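# Sikance secures consent for Urnach mill site on second attempt

Dec 29, 2019

Sikance is pleased to report that planning permission has been granted for the redevelopment of the former paper mill at Urnach, on the east side of Plandatville. The consent covers new homes, a small number of workshops and a public path along the old mill channel. Our team has worked on this project from the first site visit, and we prepared the landscape assessment, the planting strategy and the drainage layout.

The first application was refused in March. The reasons given were the effect on views from Lockwood Hill and the loss of the mature lime trees along the northern boundary. Our client, the landowner, decided not to appeal. Instead, the design was opened again and most of the northern part was drawn from the beginning.

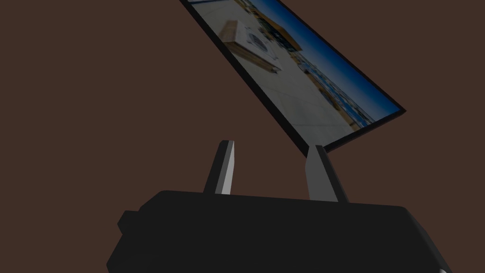 The revised scheme moves the tallest buildings down to the lower terrace, where the ground falls toward the channel. The roofs now sit below the line of the lime trees when they are seen from Lockwood Hill. All of the limes are kept, with a wider root protection zone than the one in the refused plans. The access road has also been changed and enters from the south, through the former loading yard.

"The slope was always there, but in the first design we did not use it enough," says Elvia Esquivel, who led the landscape work. "When we put the sections side by side, the planning officer could see very quickly what had changed. After this the discussion was mostly on materials and on the path."

The path was the subject that most local people wrote about during the consultation. It will follow the mill channel for 900 meters and will connect the Lockwood side with the bus stop at Urnach bridge. At present people have to walk along the main road, and on one part of it there is no sidewalk. The path will be open to the public at all times and must be finished before the first homes are occupied. This is written as a condition of the permission.

Ecology was the second large matter. Bats use the old drying shed, and for this reason the shed will remain standing and its roof space will not be converted. Bożena Czerwiński carried out the surveys over two seasons and has written the management plan for the shed and the channel banks. Lighting near the water will be kept low and will face away from the trees. A strip of rough grass between the path and the channel will be cut once a year, late in the season.

The planting plan includes 1,857 new trees and shrubs, mainly native species. Most of them will go on the western edge, where the site meets open fields. Some of the hedges there were removed many years ago, and the old property maps were useful for placing the new ones. Cirilo Huerta, who prepared the drainage layout together with the planting, explains that the hedge lines will also slow the surface water which today runs across the fields after heavy rain. 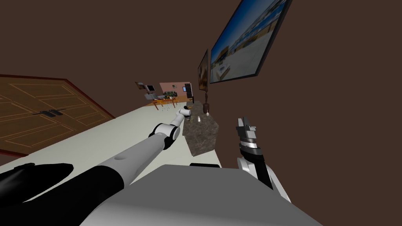
The permission has a number of conditions that must be answered before construction can begin. The main ones are the samples of brick and roof covering, a plan for construction traffic, and a further check of the ground under the loading yard, where fuel tanks were once kept. We expect to submit the landscape details first, as the tree protection fencing has to be in place before any demolition.

Isauro Lozano of the client's team thanked everybody who took part in the two public meetings. "We heard some hard comments at the first meeting, and several of them were right," he said. "The south entrance came directly from the neighbors on the Lockwood side."

The workshops – they were offices in the earlier proposal – are planned as small units around a shared yard. Gorazd Dervishi will be responsible for this part in the next stage, including the paving and the service area. Local businesses that are interested in a unit can already leave their details with the client, although rents and dates have not been decided.

Approved drawings and the full decision notice can be viewed at the planning office in Plandatville during normal opening hours. Questions on the landscape and ecology documents may be sent to our office, and we will reply after the holiday period.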